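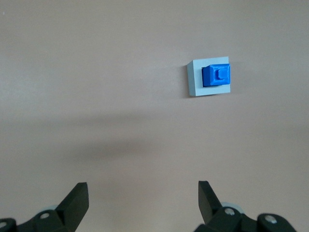
Tiempo de lectura: 2 min

Última actualización: octubre

En la entrada anterior expuse el protocolo de recogida de datos del proyecto Griren. Corresponde ahora presentar el primer resultado que considero sólido, relativo a la corrección de la aproximación a partir de la cámara de muñeca.

La tarea consiste en retirar el bloque azul de su placa base, sujetándolo por el saliente cuadrado de la cara superior. La política de partida, entrenada con 1.620 demostraciones, localizaba la placa sin dificultad, pero cerraba los dedos antes de haberse centrado sobre el saliente. Annelies Aerts propuso separar ambas decisiones: un primer módulo estima el desplazamiento lateral entre la pinza y la pieza, y un segundo módulo autoriza el cierre únicamente cuando dicho desplazamiento se mantiene por debajo de 2 mm.

Para entrenar el estimador se emplearon vistas tomadas con la pinza abierta y el conjunto deliberadamente descentrado, en ocasiones muy por encima del dedo derecho y con la sombra extendida sobre la superficie. Maarten Desmet revisó las etiquetas y descartó las que no permitían fijar con claridad el contorno de la placa.

Se realizaron 343 ensayos de evaluación con posiciones iniciales no vistas durante el entrenamiento. El cierre prematuro se produjo en 17 de ellos, casi todos con la placa girada respecto a los dedos. El estimador trata el giro como una traslación y el error se arrastra hasta el contacto. Añadir la orientación como salida explícita es la modificación prevista.

Queda pendiente la comparación con el método de Bram Van Wijk, que prescinde del umbral y ajusta la velocidad de descenso de forma continua. Mi impresión es que resultará más rápido y menos previsible, si bien no dispongo todavía de datos que lo respalden.

Agradezco a Nathalie Stevens la lectura del borrador.

Archivado en: Robótica, Manipulación, Notas de laboratorio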